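Irmont Lodges Protest With Kalis Over River Survey Markers

The government of Irmont has lodged a formal protest with neighboring Kalis over the placement of survey markers along the Purba River, saying the work was carried out on its side of the boundary without notice.

In a note delivered through the Kalis embassy, Irmont's foreign ministry asked for the markers to be removed and for all survey data gathered since May to be handed over. It also asked for a written assurance that no further work would take place until the joint boundary commission meets.

Kalis rejected the protest within hours. Its ministry of external relations said the markers stand inside its territory as defined by the existing boundary treaty, and that the survey was a routine update of hydrological maps. The ministry said it would attend the next commission session but would not suspend field work before then.

The dispute centers on a stretch of the Purba near the town of Brarkeck, where the main channel has moved east over several flood seasons. The treaty places the border along the deepest line of the navigable channel. It does not say whether the border follows the channel when the river changes course suddenly, as opposed to gradually, and the two governments read the text differently.

Irmont holds that the shift near Brarkeck was the result of a single flood and that the border therefore remains in the old bed, which now carries water only part of the year. Kalis holds that the channel moved by slow erosion and that the border moved with it. The land between the old and new channels covers nearly 2,000 acres, most of it seasonal pasture and gravel flats.

According to the note, Irmont border police found 163 markers during a patrol of the flats. The markers are short concrete posts with metal caps, each stamped with a reference number. Irmont said it had recorded the location of each post and had left them in place pending a reply.

Kalis did not dispute the number. It said the posts are temporary reference points for leveling and carry no legal meaning as boundary monuments. Permanent monuments, it added, can be set only by the joint commission under the treaty's technical annex.

The annex requires either party to give 20 days' written notice before survey work within a fixed distance of the river. Irmont said it received none. Kalis said notice was sent to the commission's secretariat in Brarkeck, and that delivery to the secretariat satisfies the annex. The secretariat confirmed that a document from Kalis had been logged but declined to describe its contents, citing the commission's rules on confidentiality.

The commission has not held a full session since its previous chair's term ended. Under its rules the chair alternates between the two countries, and the appointment of a new chair has been delayed by a separate disagreement over the commission's budget. Technical staff from both sides have continued to exchange water-level readings, and both ministries said that exchange would go on.

Two crossings near Brarkeck remained open after the protest was delivered. Customs officials on the Irmont side said freight traffic was normal, although trucks bound for the gravel yards were being checked for a second time at the inner checkpoint. Kalis has made no change to its own procedures.

Herders from both countries use the flats under a grazing arrangement that is renewed each year. The current permits are valid through the end of the dry season. Irmont's agriculture ministry said it would honor them, and the provincial office in Kalis said the survey crews had been told to keep access tracks clear.

Irmont has asked that the matter be placed first on the commission's agenda and has proposed that the session be held in Brarkeck. It has also proposed a joint inspection of the markers, with each side sending its own surveyors and using a shared set of control points. Kalis said it was studying the proposal and would reply through diplomatic channels.

If the commission cannot agree, the treaty allows either government to refer a question of interpretation to an arbitration panel. The panel's findings on the course of the channel would be binding, but its views on compensation would be advisory. Neither government has used the procedure before, and neither ministry would say whether it was preparing to do so.

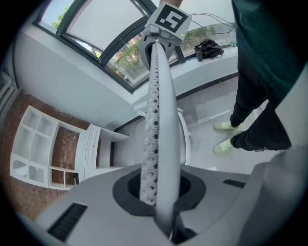
The text of the Irmont note has not been made public. Kalis said it would release its written reply once Irmont had received it.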